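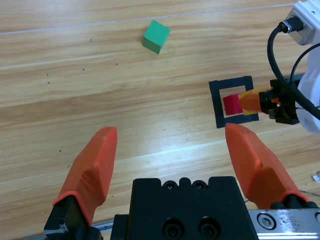
Timber tabletop, black square outline.

24 December 2024

Apricot jam, batch 4. Writing this up while my hands are still sticky, because I lost the notes for batch 3 (they were on the back of a Medrano seed packet, which went out with the recycling) and I'm cross about it.

Fruit came from the Zollasden orchard, the seconds tray. A few were split and a couple had gone brown round the stone, so I cut those bits out and chucked them to the chooks. Left the firmer ones in on purpose. The very soft ones taste wonderful but they set like soup — see October, when I did the strawberries and ended up calling it sauce.

Sugar at 65 per cent of the prepared fruit weight. That's lower than I'd usually go and I was nervous, but the last lot was so sweet you couldn't taste apricot at all. Juice of two lemons, pips tied up in muslin with six kernels cracked out of the stones. I'm still not sure the kernels do much for the flavour. I like cracking them, so they stay.

Fruit and sugar sat overnight in the big crock with a tea towel over it. By breakfast the sugar had nearly all gone to syrup, a gorgeous colour, and only the bottom needed a stir.

The boil was slower than I wanted. I had the Delter burner up as high as I dared and it still took ages to get past a simmer, so I reckon the pan's too deep for this quantity. Wide and shallow next time! Skimmed twice. Forgot the knob of butter until the end, put it in anyway, and the foam went down.

Set test: first saucer runny, second saucer runny, third one wrinkled when I pushed it. I'd put three saucers in the freezer and had to wash one and start again with it, so put five in. The thermometer was no help. It read lower than the jam was behaving and I've stopped believing it. If anyone borrows it, check it in boiling water first.

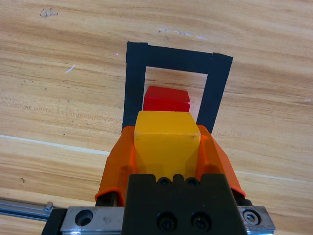 Bronwyn Tully

Jars next. I've gone over to the Cisomeo ones with the one-piece lids and I do like them, though the shoulder is narrow and my old funnel doesn't sit properly. Dribbled jam down the outside of the first two. Heated in the oven, filled hot, lids on straight away. All popped except one, and that one's in the fridge for toast.

Yield was 467 grams short of what I'd worked out on paper. Some of that will be skimmings and some is what I ate off the spoon, but I think mostly I boiled it harder at the end than I realised. It's a stiffer set than batch 2, nearly a paste round the edge of the pan. Tastes terrific — sharp, properly apricotty, a bit of bitterness at the back that might be the kernels after all.

For batch 5: wide pan, same sugar, one lemon fewer, five saucers. Buy more muslin. Labels still to do, and the green pen has dried out, so they'll be in biro.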